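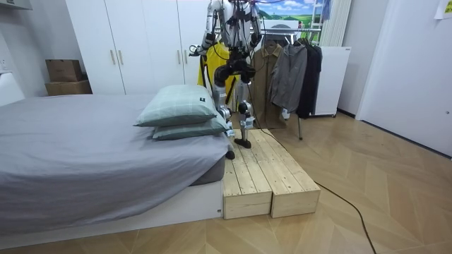
How to Clean and Store a Night Guard

A night guard is a plastic cover worn over the teeth during sleep to protect them from grinding. It spends hours in your mouth, so it picks up plaque and bacteria the same way teeth do. The steps below apply to hard, soft and dual-layer guards. If your dentist gave you different directions, follow those.

What you need

A soft toothbrush kept only for the guard
Mild, unscented dish soap
A vented case
A clean glass

Step 1. Rinse it as soon as you take it out

Use cool or lukewarm water. Hot water can warp the plastic, and a warped guard will not seat correctly. Rinse both sides, including the grooves where your back teeth sit.

Step 2. Brush it

Put one drop of soap on the wet brush and clean the inside first, then the outside. Use light strokes. Skip regular toothpaste, as most kinds are gritty enough to scratch the surface. Rinse until the water runs clear and you can't taste soap.

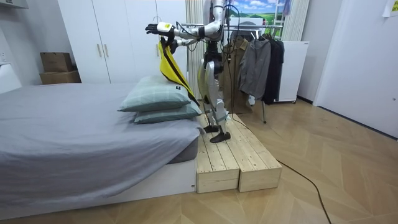

Can I put my night guard in the dishwasher?

Keep it out of the dishwasher. The heat in both the wash and dry cycles is enough to change the shape of the guard.

Step 3. Let it dry

Set the guard on a clean towel for half an hour before it goes into the case. A guard put away wet will start to smell within a few days. Keep it off windowsills and radiators.

Step 4. Soak it once a week

Fill the glass with lukewarm water and add a tablet made for retainers or night guards. Leave it for the time printed on the package, then rinse well. Avoid bleach and alcohol mouthwash. Either one can dry out the plastic and make it brittle.

For white, chalky buildup, soak the guard in equal parts white vinegar and water for 20 minutes, then brush and rinse again. Don't combine vinegar with a cleaning tablet.
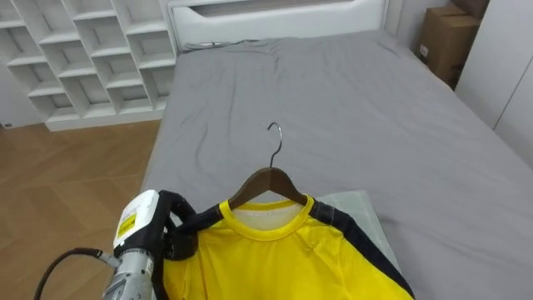
Ghazal Hassanpour wrote in to say that vinegar took the buildup off her guard but left a taste for two nights. A second brushing with dish soap after the soak usually takes care of it.

Step 5. Clean the case

Wash the case with soap and warm water every few days and let it air dry with the lid open. Replace it if the hinge cracks or the vents clog. Put it somewhere a dog can't reach. Dogs like to chew guards, and a chewed guard can't be repaired.

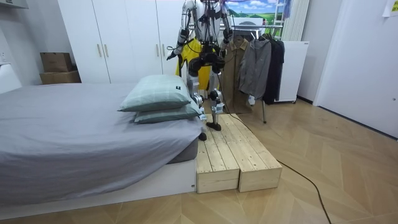
Step 6. Check for wear

Hold the guard up to a light once a month. Look for cracks, thin spots, rough edges and holes. Stop wearing it and call your dentist if you find a crack, if it feels loose, or if your jaw is sore in the morning when it wasn't before. Bring the guard to every checkup, in its case, so the fit can be tested.

Do not trim or reheat a custom guard at home. Small changes can affect your bite.

Page updated 13 May 2021 by Rania Karaki, Brestthorpe Dental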